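**Skesilska share new single "Storkbridge" and announce April tour**

04/10/2023

Skesilska are back! The Brostville four-piece have put out "Storkbridge", the first song from their second album *Kivi*, and it's a lovely, rattling thing that gets louder every time you think it has finished.

The song started as a slow piano piece that singer Helju Ķēniņš had been carrying about for years. "I played it at half the speed and everyone looked sleepy," she says. "Then the drums came in far too fast and we left them like that." You can still hear the piano underneath, mostly in the second verse, just before the guitars pile in and Ķēniņš starts singing over herself in three different voices.
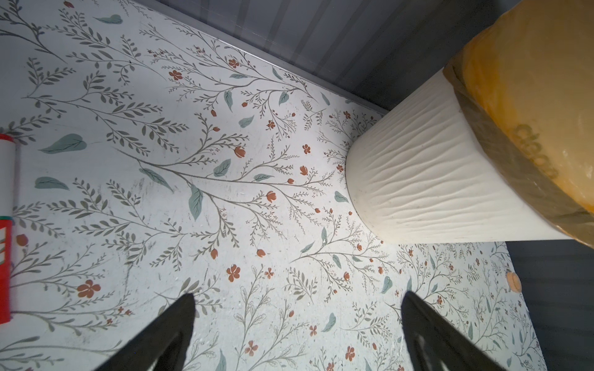

*Leaves and small flowers in a botanical print.*

*Kivi* has 12 songs and runs to 42 minutes, a good deal longer than the debut. The band wrote some 60 sketches for it – a few of them only a bassline and a hummed tune – and recorded the lot at home before choosing what to keep. Ķēniņš says the closing track is the one she's proudest of, and that it has no chorus at all.

A first pressing of 800 copies on vinyl comes with a lyric booklet, and the album will be on the usual streaming services the same day. The tour begins in Brostville in April, with the new record played in full and a handful of older songs at the end – "Paper Harbour" included, which will please anyone who's been shouting for it. Support acts and the remaining dates are still to be announced.

"Storkbridge" is out now.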